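第四章　自动化进入工作现场：岗位、技能与组织的变化

预计阅读时间：9分钟

学习要点

学完本章后，学生应能够说明自动化设备进入一个工作现场时，任务、岗位与职业三者如何分别发生变化；能够运用任务分析表描述一个班组的工作内容；能够就培训、排班与安全责任的安排提出有依据的意见。

引例　Gillgate分拣中心

Gillgate分拣中心隶属于Qaisi公司，主要处理退货与零散小件。货品到站时没有统一包装，大小、材质和形状差别很大，长期以来依靠人工逐件拣出、辨认、登记并放入相应的格位。中心有员工373人，其中51人在小件拣选班组工作。某年2月，公司决定在该班组引入由机械臂完成的箱内抓取工位，项目名称定为Pliltau。

项目启动之初，管理层向员工代表提交了一份说明，内容集中于设备投资和预期产量，对岗位安排只写了一句“视运行情况调整”。班组长苏阿德·萨贝尔（Souad Saber）在会上提出，这句话无法回答员工最关心的三个问题：哪些工作由设备承担，哪些工作仍由人承担，以及设备停下来的时候由谁负责。此后双方用了数周时间，把拣选班组的日常工作拆分为若干项任务，逐项讨论。本章以后各节将多次回到这份任务清单。

第一节　任务、岗位与职业

讨论自动化对就业的影响时，首先应当区分三个层次。任务是最小的单位，指一项可以描述、可以交接的具体工作，例如从料箱中取出一件货品。岗位是若干任务的组合，由一名员工在一个班次内承担。职业则是社会对一类岗位的概括，通常伴随着相应的培训、资格与工资等级。

自动化设备通常首先作用于任务层次。一台机械臂可以承担“取出”这一动作，但“辨认破损”“判断归类”“处理无标签货品”等任务是否一并转移，取决于设备能力、管理选择以及双方协商的结果。同一台设备放在两个不同的现场，可能使一处的岗位减少，而使另一处的岗位内容变得更加复杂。

在Gillgate，抓取被列为最难界定的一项。员工在描述自己的工作时，往往只说“拿出来”，而工程师哈迪·法拉赫（Hadi Farah）则要求写明货品是否透明、是否贴近箱壁、是否为细框或薄片、是否会滚动。经验丰富的员工对这些情况早已形成习惯性的处理方法，只是从未用文字表达过。
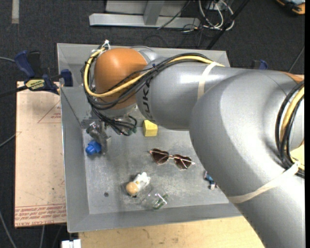
这类未经文字表达的知识，在劳动研究中一般称为隐性知识。它的存在使任务分析具有双重意义。一方面，设备调试人员需要借助它了解哪些货品容易抓取失败；另一方面，员工一旦把自己的方法讲述出来，就成为项目的实际贡献者。Pliltau项目的协议因此规定，参与访谈与示范的时间计入工时，所形成的操作记录须注明提供者所在班组。

还应注意，散放物件的抓取与固定工位上的重复装配有明显区别。后者的零件种类有限、位置确定，设备可以依照预先编好的路径运行。前者的每一次抓取都面对不同的排列，坚硬的块状物与细薄的镜架、小型玩具与透明塑料容器对夹持方式的要求各不相同。学生在阅读企业材料时，应当首先确认所述设备属于哪一类工作条件，再评价其对岗位的影响。

第二节　从操作到看护

设备投入试运行后，原拣选班组中有一部分员工转为看护岗位。看护岗位的主要任务包括：补充料箱，处理抓取失败的货品，检查夹具与线缆的状态，记录停机原因，并在规定条件下复位设备。

从体力负担看，看护岗位弯腰和搬举的次数有所下降。从注意力负担看，情况则较为复杂。员工在大部分时间内无须动作，却必须随时准备介入。埃利·赛伊格（Elie Sayegh）在该班组工作多年，他在访谈中表示：“以前下班是腰累，现在是眼睛累。手上没事做的时候，反而不敢走开。”

试运行期间，中心共登记抓取失败2,072次，其中511次需要员工进入工位处理，其余由设备自行重试或转入人工料道。这两个数字在协商中被双方反复引用，但引用的目的不同。管理方据此说明，多数失败不需要人工介入；员工代表则指出，每一次进入工位都要求停机、确认和重新启动，因而不能按照普通拣选的时间标准计算。双方最终同意为进入工位的操作单独制定工时定额。

这一争论说明，统计口径本身就是劳动关系的一部分。记录哪些事件、由谁记录、记录结果用于何种目的，应当在设备投入使用之前明确。若停机记录同时被用作个人考核的依据，员工可能倾向于少报或推迟上报，设备改进所需的信息也会随之失真。

第三节　安全责任的重新划分

人工拣选时期，安全责任主要涉及地面整洁、搬举姿势和货品中的尖锐物。引入机械臂以后，又增加了工位隔离、停机确认、夹具更换以及线缆固定等事项。Gillgate的做法是把这些事项分为三类：由看护员工每班检查的，由维修人员定期检查的，以及只能由设备供应方处理的。

维修主管韦恩·霍罗克斯（Wayne Horrocks）坚持要求，任何员工均有权停止设备，且无须事先取得批准。该条款在初稿中被限定为“发生紧急情况时”，经讨论后删去了这一限定。理由在于，员工在现场很难即时判断某一情况是否足以称为紧急，而要求其先作判断，实际上会推迟停机。

第四节　培训与工资等级

看护岗位的培训由Giswood职业学院承担，分为基础操作、故障识别和现场实习三个部分。拉伊德·阿布·贾乌德（Raed Abou Jaoude）负责课程设计，他将原班组员工的货品知识编入教材，并安排拣选员工与新聘技术人员同班学习。课程结束后，学员取得内部资格，但该资格与工资等级如何对应，在本书写作时尚未完全确定。中心暂行的办法是在原等级之上发放岗位津贴，每半年重新商定一次。

津贴与等级的差别不应忽视。津贴随岗位而定，员工调离后即行取消；等级则随人而定，影响其今后的调动与退休待遇。第七章将对此作进一步讨论。

思考与练习

一、选择一个你熟悉的工作现场，把其中一个岗位拆分为不少于八项任务，并注明每项任务所依赖的知识是否有书面记载。

二、结合引例，说明“视运行情况调整”这一表述对员工和管理方各有何影响。

三、以小组为单位，为看护岗位草拟一份停机记录表，并写明记录的保存期限与使用范围。

版权所有，未经许可不得转载　|　联系编辑部　|　返回顶部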